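Vutum, the home robotics outfit that moved into Bruvcombe last August, has spent the past few months on a question most of us would love an answer to: can a machine tidy a bedroom yet? The short version is that it can do bits of it, slowly, and that the bits people find easiest are often the ones that hold it up.

The project is called Miranda, and it sticks to the sort of chores that pile up in any house over a busy week. Clothes left lying about are the main one. A shirt dropped on a duvet has no shape to speak of – it might be inside out, bunched up or tangled in its own sleeves – and a two-armed robot has to work out where to take hold of it before it can do anything useful at all. Anyone who has tried to teach a small child to pick up after themselves will have some sympathy.

The team runs the same job over and over, with the clothes dropped in a new spot each time. Up to the end of last month it had logged 369 goes at it, and the robot got everything off the bed without help in nearly two-thirds of them. Pale bedding is kinder to it than patterned, we're told, and a dark top on a white duvet is about as friendly a start as it gets.

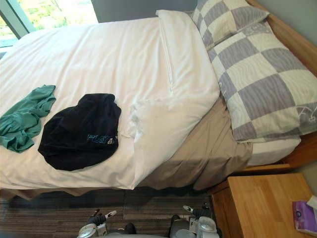 ## Two hands, one basket

Picking up is only half of it, of course. The clothes then have to go somewhere, and for now that means a white plastic basket set up on a wooden crate, which saves the arms from reaching all the way down to the carpet. The robot can carry a garment in each gripper, and that cuts out a second trip, but it makes the last part fiddlier. Sleeves catch on the rim, or a hem ends up hanging over the side, and a person would simply poke it back in without giving it a thought.

Speed is the other sticking point. A two-garment tidy takes the robot 7 minutes on a good run and 12 on a poor one, and there's not a parent in Bruvcombe who couldn't beat that with a phone tucked under one ear. Vutum is quite cheerful about it, and says the same job was taking twice as long when the trials began.

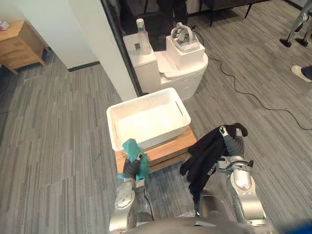

## What comes next

Folding is on the list, though it's a good way down, and making the bed is further off again. Before either of those, the team wants to try Miranda with socks, which are small and have a habit of vanishing into the covers.

There's also some interest from the shop floor. Andberg, the clothing retailer, has asked for an eight-week trial at its Bruvcombe store, where staff spend a good part of each evening gathering up what customers have left in the change rooms. The robot would work after closing, bringing garments out to a central table for staff to hang and sort in the morning. A start date hasn't been settled.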